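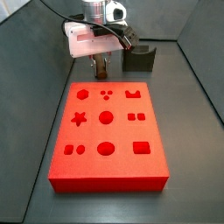 Seed Swap FAQ

Updated December 2024

I get the same emails every winter, so I finally put my answers in one place. I run the little seed list out of my kitchen in Wemmont, and I'm a home gardener, no degree or anything! If your question isn't covered, use the contact form and I'll get to it when I can.

How many kinds of seed do you have?

The list stands at 202 right now. It was going to stop at 200, and then two tomatoes came in the mail and I couldn't say no. (One is a yellow cherry, the other is a big ugly paste type that I already love.)

Do I have to send seed to get seed?

First time, no. Just cover the postage and tell me what you'd like. After that I ask for 2 packets in for every 3 out, and I'm pretty relaxed about it if you had a bad year. We all get a bad year. Mine was the one with the groundhog.
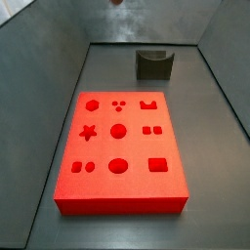
What is the Arango bean?

A climbing bean, purple pods, white seeds, and it goes way up. I got my start at a swap in Nekgate and have grown it ever since. The pods cook up green, which kids think is either magic or a letdown. Give it a tall trellis and pick often, or it quits on you by midsummer.

How deep should I plant?

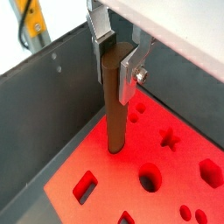

Twice as deep as the seed is wide is the old rule, and it works fine for me. Beans and squash go in up to the first knuckle, lettuce barely gets covered, and tomatoes are somewhere in between. For the bigger seeds you'll want something to poke the holes with, and you really don't need to buy a fancy one from a catalog. A plain stick does it. I like a blunt, rounded bottom like the one on that brown rod, which leaves a soft little dent for the seed to sit in. Mark your depth on the side with a pencil and you're set!

My seedlings got tall and fell over. What did I do wrong?

Probably not enough light. A sunny window in March looks bright to us and pretty dim to a tomato. I hang a cheap shop light a few inches above the trays and keep moving it up as they grow. Go easy on the water, too, and brush the tops with your hand when you walk by.

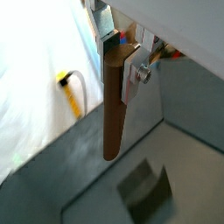
Can I save seed from the Rulance pepper?

Yes, but keep it well away from other peppers or you'll get surprises. I grow mine on the back porch, far from the hot ones. Let the fruit go fully red and a bit wrinkly, scrape out the seeds, and dry them on a plate for a week or so. Skip the paper towel, they stick.

When do you stop mailing?

June. By then I'm outside until dark and the packets just pile up on the counter. I start again once the beans are shelled and dry.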